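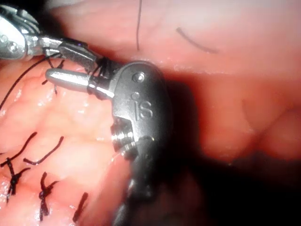
According to Weten, the instrument set had been handled "like any other tray of reusables" in the months before our review began, and no change to the suturing workflow was asked of the users; the supplier's view was that a driver should be judged by what it does with thread and not by its data sheet. We took that position as a starting point for the tests reported in this section.

Surgical Technology > Instruments > Evaluation Studies

Filed under: Robotic Instruments and Accessories

August 9, 2024 – Enditz Laboratory

4. Evaluation of the Clelesard Suturing Service

Figure 1. Two robotic instruments meeting at a gathered bundle of black suture, with a row of placed sutures in the tissue at lower left. The larger, dark grey instrument carries the raised letters "iS" on its head.

4.1 Scope of the offer

Clelesard is sold by Weten as a service contract. The customer does not buy instruments outright. The contract covers inspection of wristed instruments already in use at a site, replacement of units that fail inspection, and a software package, Nuchit, that records joint positions and motor currents during suturing and returns a report on each instrument. The service is offered in two tiers. The lower tier covers inspection and replacement only. The upper tier adds Nuchit and was the one reviewed here.

The contract does not cover the arms, the console or the endoscope. It also excludes suture material, which each site continues to obtain by its usual route. We consider this exclusion significant, as thread diameter and surface finish affect grip force at the jaws, and a report prepared for one thread cannot be carried over to another without a new baseline.

4.2 Task and conditions

The evaluation used interrupted suturing of soft tissue with black thread. Figure 1 shows the type of contact of most interest to the review: the jaws of one instrument close to those of another, with several strands twisted together between them. In this configuration the load on each wrist depends on the tension in the thread as well as on the force applied by the opposite tool. Bench tests supplied with the service load one instrument at a time against a fixed post and do not reproduce this condition.

A total of 53 knots were recorded with Nuchit running. Each knot was logged from the first throw to the release of the tails. Logging was started and stopped by hand at the console, and the clock of the logging unit was set against the console clock before every session. Recordings in which the two clocks had drifted were repeated.

4.3 Wrist play

Play at the wrist was measured before and after the recorded series by holding the drive discs fixed and moving the jaw tip through its free travel with a probe. The procedure follows the service manual, except that we measured in both directions of yaw. The manual calls for one direction only. Free travel was not symmetric in 3 of the instruments, and in those units the single measurement given in the Clelesard report understated the play on the opposite side.

The difference has a practical effect during knot tying. When the direction of pull reverses at the end of a throw, the tip first crosses its free travel and only then loads the thread. An operator sees this as a short delay. In the Nuchit traces it appears as a flat section in motor current followed by a steep rise. The software detects the flat section correctly but assigns it to "operator pause," a category which is left out of the wear score. We reported this to Weten in June. The version under review still used the same rule.

4.4 Thread handling

Grip was assessed from the motor current at jaw closure and from the slip of a marked thread on the bench. Slip was low when the thread lay across the middle of the jaw face and increased toward the tip. This agrees with the handling guidance in the service manual.

Strands that have been gathered or twisted together behave differently from a single strand. The jaw closes on the thickest part of the bundle, and the strands to either side of it may remain free to move. The current at closure is then high even though the hold on a given strand is weak. Nuchit reads high closure current as a secure grip. For work near a bundle such as the one in Figure 1, the grip indicator should therefore be disregarded until the supplier provides a separate threshold – the indicator was developed on single strands, and the manual says so in an appendix.

4.5 Reporting and turnaround

Reports were returned in a fixed format with a wear score, a list of flagged events and a recommendation to keep or replace. The score is given without an interval. Raw traces can be exported on request, but the export omits the calibration constants, and we had to obtain these separately before the values in Section 4.3 could be checked. Sites without staff to do this work will in practice depend on the recommendation alone.

Replacement units arrived with a completed inspection sheet. The sheet lists the same single-direction yaw measurement discussed above. Two units were returned to Weten for an error in the sheet; the instruments themselves met the stated limits on remeasurement.

4.6 Limits of the evaluation

Only interrupted sutures were recorded. Running closures place a longer and less regular load on the wrist and may give a different pattern of flagged events. No attempt was made to relate the wear score to tissue outcome, and the data do not support any statement on the quality or durability of the closures. Cleaning and sterilization were carried out by the usual site procedure and were not varied. The comparison of the upper tier with inspection alone, including the cost per instrument, is given in Section 5.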